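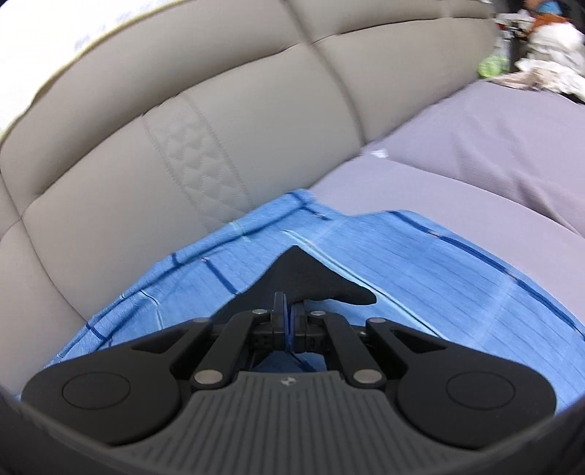 Laundry work with the hand-held gripper, finger pad down on the checked cloth.

Halow Project: Progress Report to the Poltham Fund
Period ending January 1, 2023

Dear friends at Poltham,

First of all, thank you, again, for the extra time you gave us in the fall. It made December a much calmer month than it would otherwise have been, and I think the work shows it. You asked for a plain account of whether a machine can do the laundry yet, and I'll try to give you one, though anyone who has sat through a meeting with me knows I take the scenic route.

The short version is that it can do some of the laundry, slowly, on a good day. Picking up a single piece of cloth from a soft surface is now something Halow does well enough that we have stopped gathering in the hall to watch it. Folding a flat, square cloth in half is coming along nicely too. Clothing is another matter, and I'll get to that.

We set ourselves a target of 300 hand-held demonstrations for this period and reached it just before the holidays. Our people at Drultside did most of these in ordinary living rooms, working on whatever seat or bed was handy (we did promise you real homes, and real homes have very few clear tables!). The Tomoana group has been turning those recordings into training runs, and they have been wonderfully patient with us when a whole afternoon's work came back with the labels mixed up. That happened twice. We have since changed how sessions are named and it hasn't happened again.

Soft furniture turned out to be a bigger headache than we had planned for. A cushion gives when you press on it, so the fingers sink in along with the cloth and come away holding a pinch of upholstery, or holding nothing at all. Quilting and piping make it worse, and a patterned cloth with creases in it can fool the software about where the real edge is.

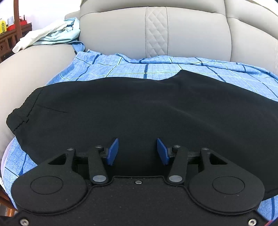 Anything with elastic in it has given us the most trouble this period. A waistband gathers itself back up as soon as you let go, and a person smooths it with the other hand without thinking. Halow has no other hand. Of the 13 garments in our test basket, it can bring three to a fold I would be happy to put in a drawer, and they are all fairly simple shapes. Dark fabric adds its own difficulty, as the seams get lost. We are trying a different order of steps, with the legs brought together first and the waist left for last, and the early runs are encouraging enough that I'd like to keep at it.

On spending, we are inside the budget for equipment and a little over on travel, which I hope you'll forgive when you see the attached sheet. Replacement finger pads were the surprise, as they wear faster than we allowed for.

For the next period we would like to do two things: finish the waistband work, and start on putting folded items away. Please do come and visit Drultside if you're passing. The kettle is always on, and you are welcome to bring your own laundry.

With warm thanks,
The Halow project lead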